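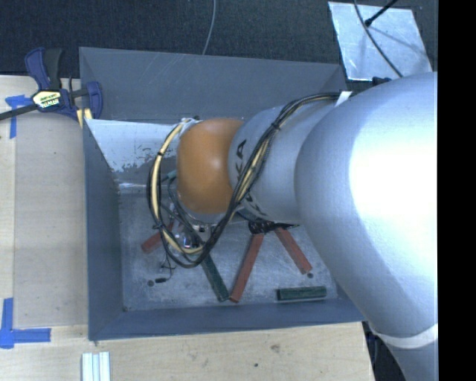

Gray bin on the bench, scratches on the back wall

Sloped-wall bin: keep it or go square?
Forum: Workbenches and Storage

benchleg
Posted 10 January 2022
I have a gray bin that sits on a wood tabletop and catches small parts before they get sorted and bagged. The walls are flat panels and the back one slopes inward. I have two questions.

First, the back wall has some pale scratches, mostly toward the left half. They're faint. Is there anything worth putting on them, or do I leave them alone?

Second, I'm thinking of replacing it with a straight-sided bin. The slope takes up room at the bottom, and my dividers don't sit flush against it. I've looked at the Palteck and the Moncrieff in gray. The tabletop is 52 inches long, so either one would fit with room left over for the bags.

tallowpine
Leave the scratches. It's a parts bin. You'll put new ones in it by the end of the week.

oddlot_annex
Agree on the scratches, disagree on replacing it. The slope is the best thing about a bin like that. Small stuff slides down where you can get at it. In a square bin everything ends up in the back corners and you dig for it with your fingernails. I had a Moncrieff for a while and went back to a sloped one.

tallowpine
That depends on what goes in it. For washers and screws, sure. For anything flat a slope is a pain because the pieces slide down and stack up on each other. I sort gaskets and plastic shims and I want a flat floor all the way to the wall.

benchleg
It's a mix. Mostly short connectors and brackets, with some flat plates. The plates are what bother me. They lean on the back wall and I miss them when I empty the bin out.

gritandtwine
Do you need the dividers? I quit using them. I run a first pass with everything in one bin, then a second pass into cups. Two passes sounds slower but I get through a box of 1000 mixed pieces faster than when I tried to keep it all separate from the start.

benchleg
I'd like to keep them. I get called away a lot, and with no dividers I lose my place.

oddlot_annex
Then cut the dividers to match the slope. Hold a piece of cardboard against the side wall, trace the angle, and use that as the pattern. It takes ten minutes. Cut the divider a hair short so it doesn't bind.

mudroomshelf
I did the cardboard thing and it works, but put a strip of felt on the bottom edge or the divider walks around whenever somebody bumps the table.

While we're on tables, what's under the bin? I had one straight on a wood top with no mat and grit got underneath. It left a gray ring in the finish that I had to sand out. I'd worry about the tabletop before I worried about scratches on the bin.

benchleg
No mat. I'll lift it this weekend and look at the wood.

tallowpine
Thin rubber shelf liner is fine. Don't get the kind with holes, it leaves a pattern if there's weight on it for a long time.

quarterturn
I'm going to go the other way and say buy the Palteck. I have two of them. The walls are straight, the floor is flat, and the rim is wide enough to clip a label holder to. What I don't like is that the rim catches your wrist if the bin is deep and the table is high. Measure from the tabletop to your elbow before you order. Mine were too tall for standing work and I had to move them to a lower shelf.

oddlot_annex
See, that's my complaint about the straight ones. You end up reaching over a wall all day.

quarterturn
You reach over a wall with the sloped one too. It has four sides.

oddlot_annex
Fair, but the front is usually lower.

gritandtwine
Has anyone tried the Urby trays? They're shallow, so you don't reach over much of anything. They don't hold enough for me but they might work for the flat plates. You could keep the bin for the connectors and brackets and set a tray next to it.

mudroomshelf
I have an Urby tray. It flexes if you pick it up full by one end. Otherwise it's okay.

benchleg
I hadn't thought of splitting it up. The plates come in their own bag half the time anyway, so they don't need to go through the bin. I'll try a tray and cut one divider to the angle and see how it goes. If I'm still fishing plates out in a month I'll order the Palteck.

For the scratches, is it worth wiping them down at least?

tallowpine
Dish soap and a soft cloth. If a mark comes off, it was something rubbed onto the wall. If it stays, it's a scratch and you live with it.

mudroomshelf
Skip the abrasive pads. I used one on a Maltance bin and now there's a shiny patch that shows up more than the scratches did.

benchleg
Soap it is. Will post the divider measurements once I have one that fits.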